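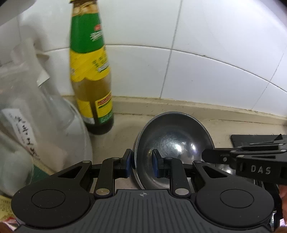

Figure 2. Stainless steel bowl, interior side.

3.2 Vessel material and dough temperature

Recipes collected in Wakstead and Merkberg seldom name the vessel in which dough is left to rise. Joshi treats this as a gap in the written record, as cooks in both towns held firm views on the matter when asked. Most of the older cooks preferred glazed earthenware. Younger households used steel (a bowl of this material is shown in Figure 2) and changed the resting time to suit.

We compared the two materials using a plain wheat dough made with 400 g of flour. The room was kept at 23 °C throughout. Dough in steel followed the room temperature closely, while dough in earthenware lagged behind it - an effect most visible in the first part of the rise. Final volume did not differ between the materials.

The Dreltotska notebooks, copied out in September, give one further detail. Several entries tell the cook to warm the bowl with water before adding flour, but only in winter. We did not test this step. Kanchan Joshi recorded the same habit in Semwal, where it was applied to steel and earthenware alike.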